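Pest Control and Proofing > Insects > Moth traps: Flollus lures not lasting

fenland_stores
Posted 04/04/2019
I look after a seed store with 800 square metres of floor. Clothes moth is no concern, it is Indian meal moth only. We run Flollus delta traps at head height with the standard pheromone lure. The label gives a life of eight weeks. Catches fall away after five and come back within a day or two of fitting a fresh lure. Has anyone measured the real life of these at 30 degrees?

mothcount
Lure life on the label is normally quoted for a cool room. Release rate climbs with temperature, so a rubber septum in a hot roof space will empty early. What is your trap spacing, and are the spare lures kept in a fridge?

fenland_stores
Spacing is 15 metres on a grid. Spares are in a drawer in the office, unopened foil. The sticky bases are changed with the lures.
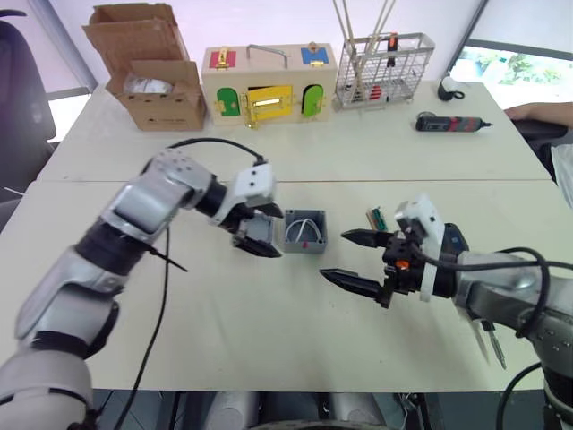

Noledach replied that the drawer was the fault. Foil slows the loss but does not stop it, and stock bought in August and fitted in spring has already spent part of its charge. Freezer until the day of use, and write the fitting date on the trap body.

gritbin
Not convinced. I kept two batches of Flollus, one in the freezer and one on a shelf, and fitted them side by side in the same mill. No difference in catch that I could see. Dust on the glue is a far more common reason for a low count. Once the base is coated the moths walk off it.

mothcount
Dust would not explain the recovery unless the base was changed as well. He says it is. So the two causes cannot be told apart from his figures. Change the base only on half the grid and leave the old lure in. If the catch recovers, it was the glue.

fenland_stores
Fair point, I had not separated them. Will do that on the north side. Is the Alarcón tube dispenser any steadier than a septum? The part I was quoted for is 2189. 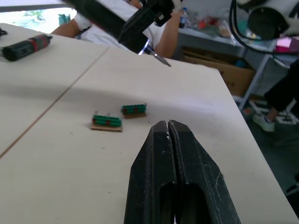 Bench, second view.

gritbin
2189 is the tube with the hanging clip. It has a flatter release but costs about twice as much per trap. It also needs the wider Flundik housing, as it fouls the roof of a delta.

Noledach
It does not foul if you hang it from the side slot. I have had them in deltas for two seasons. Still keep them frozen.

gritbin
Side slot puts the dispenser against the glue. Mine stuck fast.

fenland_stores
I will order a few and try both. Bases on the north side go in tomorrow, lures left alone.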